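Skammont Help > Home & Laundry > Bedding

Ask | Browse | Tags | Log in

Juice on a patchwork quilt, can I machine wash it?

I like a fruit plate in bed and I've dripped orange juice on my quilt (cotton, I think?). It cost me 53 quid and I'm scared of the reds running.
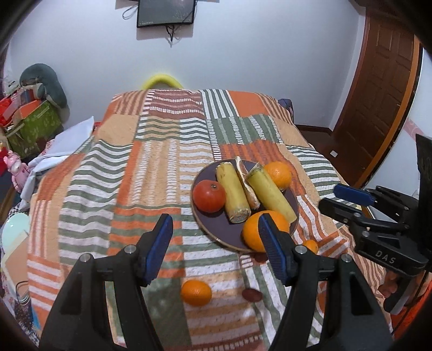

The quilt, stripes and all

Answer from Ha-rang Shin
Dab it with cold water first, then test a brick-brown patch with a damp white cloth. No colour on the cloth? Cool gentle wash, 2 colour catchers, dry it flat. I do mine every August!

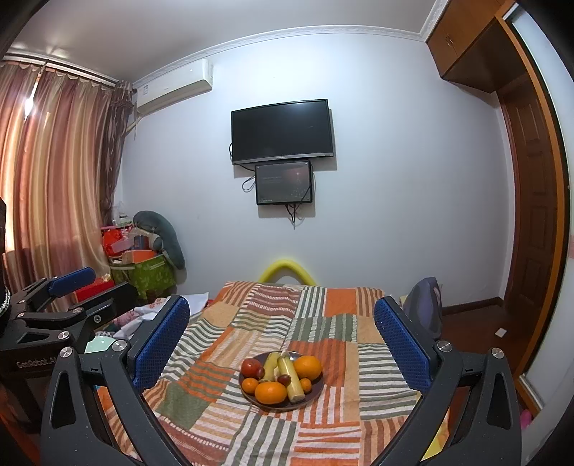
Oranges and apples on a dark plate

Answer from Rana
just bung it in at 50, mine was fine

Comments
Lanar: not at 50!! mine came out pink
Dornora: cold water worked for me, ta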